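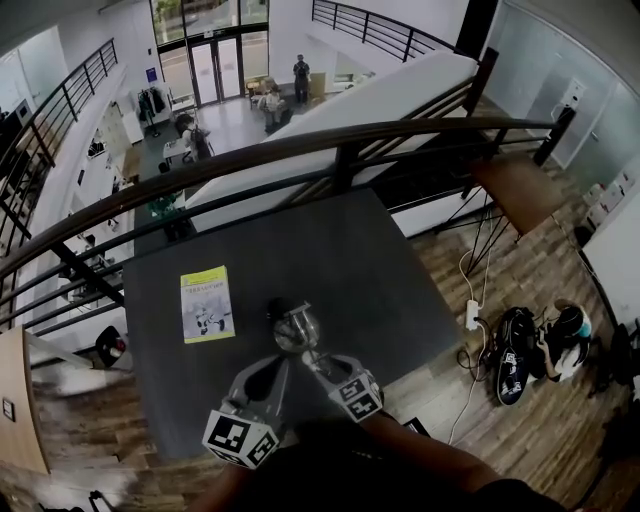 Demonstrationen mit dem Handgreifer aufnehmen: Glas greifen und umsetzen

Diese Anleitung ist für Personen, die zum ersten Mal mit dem Handgreifer Skistent arbeiten. Sie brauchen keinen Roboter dafür. Sie führen den Greifer mit der eigenen Hand, und die Bewegung wird später auf den Arm übertragen. Als Aufgabe nehmen wir ein Trinkglas, das vom Tisch gehoben und an einer anderen Stelle wieder abgestellt wird.

Was Sie brauchen
- den Greifer mit Markerwürfeln an beiden Fingern
- einen Rechner mit der Software Nurncombe
- einen Tisch mit matter Oberfläche
- ein Glas ohne Sprung

Vorbereitung

Kontrollieren Sie zuerst die Markerwürfel. Jeder Würfel muss fest am Finger sitzen und darf sich nicht drehen lassen. Fingerabdrücke auf den schwarz-weißen Mustern wischen Sie mit einem trockenen Tuch weg. Kein Glasreiniger, er löst die Farbe an den Kanten.

Öffnen und schließen Sie den Greifer danach 2 Mal ganz, damit die Software die Fingerweite lernt. In Nurncombe wird das Feld „Weite“ grün. Bleibt es grau, ist meistens ein Würfel durch den Ärmel verdeckt. Weite Ärmel bitte hochschieben.

Aufnahme

1. Halten Sie den Greifer ruhig vor dem Glas und starten Sie die Aufnahme.
2. Fahren Sie langsam auf das Glas zu, beide Finger offen und auf gleicher Höhe.
3. Greifen Sie nahe am oberen Rand. Bei einem bauchigen Glas rutschen die Finger weiter unten leicht ab.
4. Schließen Sie nur so weit, bis das Glas hält. Starkes Drücken lernt der Arm mit, und das wollen wir nicht.
5. Heben Sie das Glas an, setzen Sie es um und öffnen Sie die Finger erst, wenn der Boden vom Glas den Tisch berührt.
6. Gehen Sie gerade zurück und stoppen Sie.

Eine gute Aufnahme dauert bei uns höchstens 15 Sekunden. Wenn Sie unterwegs gezögert haben, löschen Sie sie gleich und machen Sie eine neue.

Wie viele Aufnahmen?

Mit 50 Stück kann man sehen, ob das Training überhaupt in die richtige Richtung geht. Für ein brauchbares Ergebnis haben wir über 300 gemacht, verteilt auf mehrere Tage. Stellen Sie das Glas jedes Mal ein wenig anders hin. Auch das Licht darf wechseln, im Dezember hatten wir ab 16 Uhr nur noch Lampenlicht, und diese Aufnahmen waren trotzdem nützlich.

Häufige Fehler

Der Greifer springt in der Vorschau: Die Software verliert einen Würfel. Drehen Sie das Handgelenk weniger stark.

Das Glas wird beim Abspielen nicht getroffen: Die Fingerweite wurde nicht neu gelernt. Vorbereitung wiederholen, dann die letzte Serie prüfen.

Der Export nach Ouellet bricht ab: Im Namen der Serie steht ein Umlaut oder ein Leerzeichen. Umbenennen und noch einmal exportieren.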